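Can a robot put away groceries yet?

Posted in Home Automation, Tuesday, September 14, 2021
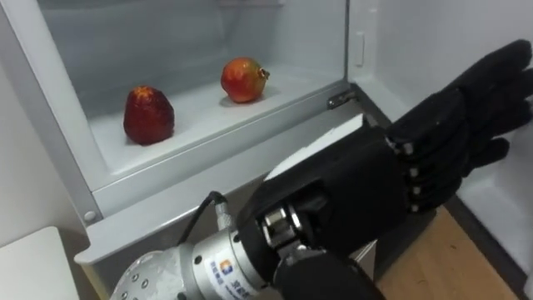

I'd love to hand off the fridge! Fruit in the drawer, old stuff out, door shut. Is anything close to doing that in a normal kitchen, or am I dreaming?
heiskanen_fan

Close, and it's so fun to watch! A pomegranate is a friendly shape, nice and round (berries bruise if you squeeze too hard). The hard part is reaching down past the lip of a low compartment without bumping the wall. Our club spent all of August on that one move with a Rometti arm, and we got 15 clean pickups in a row by the end. I yelled.
Drivness

no. get a roomba
user538

Partly. Picking up one thing with space around it, yes, I'd believe that today. A full shelf with a milk jug in front is another story. I can't wait for it though, and I'd start saving now, the gripper alone on ours was $400.
Grekier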